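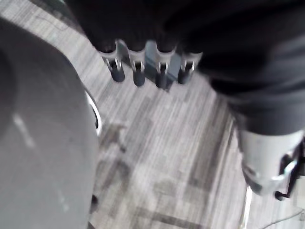 Travel Gear | Reviews | Weekend Trips

Home Destinations Gear Food & Drink About

The Pruvora Weekender: A Bag With Opinions

I took the Pruvora Weekender to Cornano for three nights in April, and it behaved well on everything but cobblestones. Cornano is mostly cobblestones.

The bag is a 60-liter roller with backpack straps hidden behind a zippered panel. The idea is that you wheel it through the station like an adult, then hoist it up the hill to your hotel like a student. Getting the straps out takes a minute if you've practiced. I had not practiced, and did it in the doorway of the only bakery open on a Sunday.

Once on, it carries better than it should. The hip belt sits where hips are, and I got up to the old fort with it, past two German families who were clearly hoping I'd give up. The wheels are another matter. They're small and loud, and on the lane behind the harbor they caught in every gap. People came to their windows.

Inside there's one big compartment, a shoe pocket that fits shoes if your feet are modest, and a mesh divider I ended up unclipping and leaving in a drawer. (If the Hotel Antoniuk is reading: top floor, nightstand.) The outer fabric shrugged off a wet ferry deck. The lining showed sunscreen by day two.

My friend Jolene Donnelly swears by her old duffel and spent the trip saying so. She also asked me to carry her wine home – there was room for it.

At $100 I'd buy it again for cities with sidewalks. For hill towns, wear it from the start and forget it has wheels.

Posted September 22, 2025

Contact Us | Privacy | Back to Top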